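I've been asked the same thing at every family dinner since I started messing with grippers: so when does it clean my house? My answer is still "start with one small chore." This page is how I set up that chore, which is moving stickers on an upright board. It sounds like kindergarten, I know! But peeling and placing something flat is half of what Brijesh Rana's packing bench does all day (labels, labels, labels), and it's a great way to find out where your machine stands.

## What you need

- a light-colored board that stands up by itself
- a handful of stickers in different shapes
- a table that doesn't wobble
- a gripper you can hold in your hand, for the demonstrations

## Setting up

Stand the board up and give it a push with one finger. If it slides, fix that first. I lost a whole evening of demos in June to a board that crept backward a little on every press, and the arm learned to chase it.

Then put the stickers on with plenty of space between them. Mix it up: a sunglasses shape, a guitar, a plain round disc, some kind of animal. Round ones are easy to line up and hard to grab, and the guitar is the other way around (that skinny neck!). 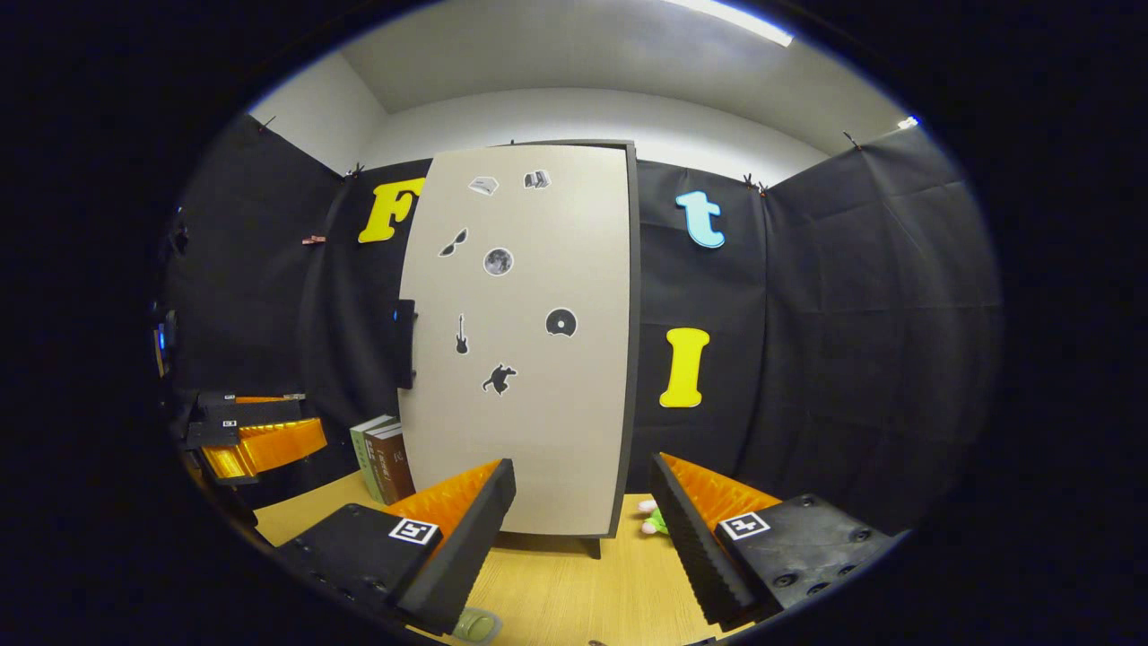

Next, do the job yourself with the hand-held gripper, slowly, and come in from a slightly different angle each time. I recorded 72 tries before I trained anything. Yeison Chávez, who got me into this, did 1376 for his Drultdale project and says he'd stop much sooner now. Lift one corner, pause, pull the rest away, and press it down somewhere else. Keep the bad tries in a separate folder.

## So, can it do chores yet?

Sort of. On my last set of 49 runs the arm got the sticker off and back on in 16, and almost all the misses were at the corner lift. Pressing down was fine. I wouldn't let it near a shop floor, and I definitely wouldn't let it near my mother's fridge magnets.

If yours keeps missing the corner too, try thicker stickers and slow the approach way down before you go record more demos. I'm switching to foam ones next.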